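Bin (metal container)
From the Plukembridge Workshop Encyclopedia, the reader-written guide to stuff in the shop
Last edited 6 Feb 2021 by Þórarinn Zoëga

A bin, in the sense I mean here, is an open-topped metal container with a flat floor and four walls, made to hold parts, scrap, castings or whatever else needs to stay in one spot until somebody wants it. I know that sounds like the dullest entry in the whole encyclopedia (the page on hinges gets way more visitors), but I have been buying, fixing and repainting these things for years and I have a lot to say about them!

Names

People call them bins, tubs, totes, hoppers and boxes, and the words get swapped around all the time. Strictly speaking a hopper lets its contents out at the bottom and a bin doesn't. In the Biranthorpe shops where I started out, everything with walls was a "tub," and I still say it when I'm tired. A skip is the same idea made bigger, though you mostly hear that word in Britain.

Shape

The simplest bin has straight walls all the way around. Those are easy to stack in a row and they use every inch of floor, but small parts hide in the corners and you end up digging for them with your fingertips. So a lot of bins get at least one sloping wall, and the parts slide down toward the middle as you empty it out. You give up a bit of room for that. I think it's worth it every time, but the Grgić catalog still lists straight-sided ones first, so plenty of buyers must disagree with me.

Depth is the other big choice. A deep bin holds more, sure, but whoever or whatever is doing the reaching has to get to the bottom of it. My own favorite is a Grgić 200, which is shallow enough that I can pick up a washer without folding myself in half over the rim.

Finish and wear

Most metal bins are painted or powder coated, and blue and gray are easily the colors I run into most. Paint goes first where parts land and slide, so the slopes and the floor take the beating while the outside can look nearly new for years.
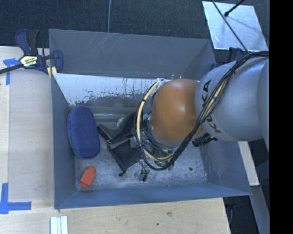 Categories: Containers | Sheet metal | Shop storage | Surface wear

The blue-gray bin in the photo is a good one for reading wear. The tall back panel has only some faint pale scratches, but look at the slope below it – the coating is worn to a bright white, with dark, jagged flaking along the lower part. The floor is scuffed and mottled, with cloudy light patches. I've got a soft spot for a floor like that.

Does the wear matter? For holding parts, hardly at all. Flakes are another story if your parts have to stay clean, and bare steel will rust if you keep the bin anywhere damp. I ignored that advice one September and spent a very long weekend with a wire brush.

Repainting

Scrape off anything loose, degrease, sand the edges of the old coating until you can't feel a step with your thumb, then prime and paint. I use Potora 88, a gray enamel that goes on thick and smells terrible. Two thin coats beat one heavy one – I know everybody says that about paint, but on a slope the heavy coat sags and you get a row of drips that catch on everything. Leave the bin alone for 12 days before you load it. (I have never made it past nine.)

Some folks skip paint and put in a rubber mat. It's quieter, and I like it for small castings, but grit gets underneath and you have to haul the mat out to clean it.

See also: Crate; Hopper; Pallet box; Powder coating; Tote

This page has been viewed 2,724 times.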